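托盘

托盘是一种带有底面和边缘结构的浅型平面器具，用于承托、集中和搬运餐具、食物、文件或其他小件物品。在餐饮领域，托盘一般指由单人徒手搬运的服务用具，与物流行业中供叉车作业的载货托盘（又称栈板）不同。两者在中文里共用一名，标准文献中通常以“餐用托盘”和“平托盘”加以区分。本条目仅讨论前者。

名称

汉语中与托盘相近的旧称有“承盘”“茶盘”“都承盘”等。承盘多指置于炉、盏、瓶之下的承接器，口沿较浅，尺寸与所承之器相配；茶盘专用于茶具；都承盘为文房用具，内设分格，有时带抽屉。现代汉语中“托盘”一词覆盖了上述大部分用途，“茶盘”则保留为独立名称，且常指带有排水层的茶台。

结构

托盘由盘面、盘沿和提持部位组成。

盘面为主要承载面，分平面式和微凹式。微凹式盘面可将溢出的液体集中于中部，但会使底面较大的器皿放置不稳。部分塑料托盘在底部设加强筋，以减小中央区域受载后的下挠。

盘沿为盘面周边的上翘部分，作用是阻挡器皿滑出和限制液体外流。盘沿过低则防滑脱作用有限，过高则妨碍从侧面取放浅盘。盘沿与盘面的过渡处宜采用圆弧，直角过渡容易积存污物，也容易在跌落时成为开裂起点。

提持部位有外翻沿口、侧耳和镂空手孔三种。外翻沿口便于堆叠，多见于食堂；侧耳多见于家用及客房送餐；手孔在木制托盘上较为普遍，开孔处须打磨倒角。

形状与尺寸

常见形状有矩形、圆形、椭圆形和梯形。矩形托盘的面积利用率较高，便于在回收架和洗涤设备中排列。圆形托盘重心居中，适合单手托举，多用于酒水服务。梯形托盘用于圆桌就餐区，若干只可沿桌边拼接。

尺寸没有统一的国际标准。圆形酒水托盘直径一般不超过400毫米，超过此值时单手托举的力矩明显增大。手孔的长度应容纳四指并排，高度应允许手指自由退出。

材料

木材：热导率低，触感较好，适于家用和陈设。未经涂饰的木制托盘吸水后容易翘曲，不宜长时间浸泡。漆木托盘以大漆或合成漆封闭表面，耐水性较好，但不耐刮擦。

金属：包括不锈钢、铝合金及镀银铜。不锈钢耐腐蚀，可高温消毒，缺点是质量较大，器皿碰撞时噪声明显。铝合金质轻，遇强碱性洗涤剂易变色。

热塑性塑料：以聚丙烯和ABS为主，采用注塑成型，质轻、易着色。聚丙烯耐化学性较好，表面硬度偏低，使用后易出现划痕。

热固性材料：包括三聚氰胺甲醛树脂和玻璃纤维增强聚酯，采用模压成型。表面硬度高，耐磨，但受冲击后可能崩边，且不应放入微波炉加热。

层压材料：由浸渍纸或薄木片多层热压而成，可印制图案。边缘如封闭不良，水分会沿层间渗入并引起分层。

防滑处理

防滑处理分为表面纹理、橡胶涂层和可拆式衬垫三类。表面纹理耐久，但提高了清洗难度。橡胶涂层摩擦系数较高，经反复洗涤后会逐渐硬化。可拆式衬垫更换方便，须与盘体分开清洗和干燥。

防滑性能通常以倾斜法测定：将标准器皿置于盘面中央，缓慢抬高一侧，记录器皿开始滑动时的角度。干态和湿态应分别测定。阿夫拉姆（Tudor Avram）在为Dinu餐具厂编写的检验规程中规定，每批抽取50只，湿态试验前以水雾均匀润湿盘面，器皿底部须为上釉圈足。该规程后来为Zerneo公司采用，并增加了洗涤200次后的复测。

装载与搬运

装载时应将较重、较高的器皿置于靠近身体的一侧，较轻、较低的器皿置于外侧。单手托举时，手掌位于盘底重心下方，五指分开，掌心与盘底之间保留空隙。双手端持时，前臂与上臂大致成直角，盘面保持水平。

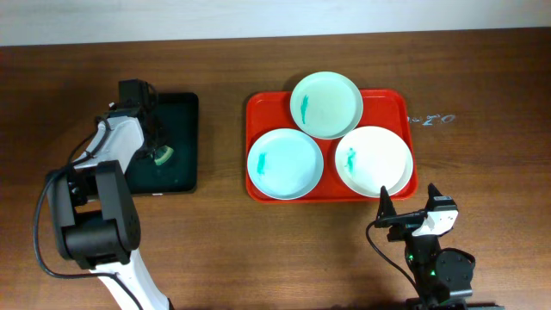
卸载顺序与装载顺序相反，先取外侧器皿，再取内侧器皿，以免托盘在失去配重后向外倾覆。托盘已平放于桌面时不受此限制，但仍应避免拖动。器皿叠放时，同规格的方可相叠，液体容器之上不得再放置其他器皿。

清洗与贮存

集中供餐场所的托盘多采用传送式洗涤机清洗，流程包括预冲、主洗、漂洗和干燥。塑料托盘热容量小，漂洗后自身余热不足以蒸干水膜，需配合催干剂或热风。Misero市一所学校食堂的操作手册将主洗水温定为61摄氏度，并要求托盘竖直插放，相邻两只之间不得贴合。

堆叠贮存前托盘须完全干燥。潮湿堆叠会使盘面之间形成封闭水层，造成异味和微生物滋生，也会使托盘相互吸附，难以分离。盘底设有堆叠凸点的产品可在一定程度上减轻上述问题。木制托盘应避免阳光直射，并与热源保持距离。

报废判定

出现下列情况之一的托盘应停止使用：盘沿开裂或崩缺；盘面翘曲，放置于平台上时明显晃动；涂层剥落并露出基材；层压边缘分层；手孔处出现毛刺。仅有轻微划痕或褪色的托盘可继续使用，但划痕密集且清洗后仍有残留色渍者，按报废处理。

相关条目

茶盘
承盘
Pusus式分格餐盘
平托盘（物流）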